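Trolstead G2 gripper: a second pair of hands for the repair bench

Small repair shops have been offered automation before, usually in the form of a cell that needs its own room and a full-time programmer. Trolstead's G2 kit is aimed lower. It consists of a two-finger gripper, a wrist camera, a mounting plate and a licence for Hundow, the control software, and it bolts to most mid-sized arms with a standard flange.

The gripper opens to 110 mm and adds 2 kg to the end of the arm. The finger linkages are plain machined plates held with socket-head screws, so a worn link can be changed with a hex key. Trolstead sells the links singly. The camera cable is less well thought out: it leaves the housing on the same side as the main pivot and needs tying back before the arm is allowed to rotate fully.

Hundow comes with 11 stored routines for desktop computers, covering side panels, drive caddies, expansion cards and memory. Each is adapted to a given case by guiding the arm through it by hand. The Gilton workshop, which refurbishes office machines and lent us bench space in March, needed 19 minutes to adapt the caddy routine to a case the software had not met before. A second case from the same maker needed only the height changing.

Grip force is set per routine and can be limited further at the controller. We would start low. Drive caddies flex, and the default setting is firmer than it need be for plastic.
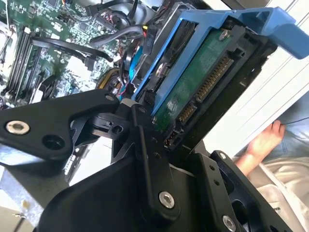
Loose cabling remains the weak point. Hundow plans its path from the camera view and treats a cable as a fixed obstacle, so it will stop and ask for help where a technician would push the lead aside with a finger. With the operator at the bench this costs a few seconds. Left alone, the arm simply waits.

Drummond, the UK distributor, supplies the kit with a day's training – enough for the stored routines, though short for anyone writing new ones. Spare finger pads are included. The arm and bench clamp are extra.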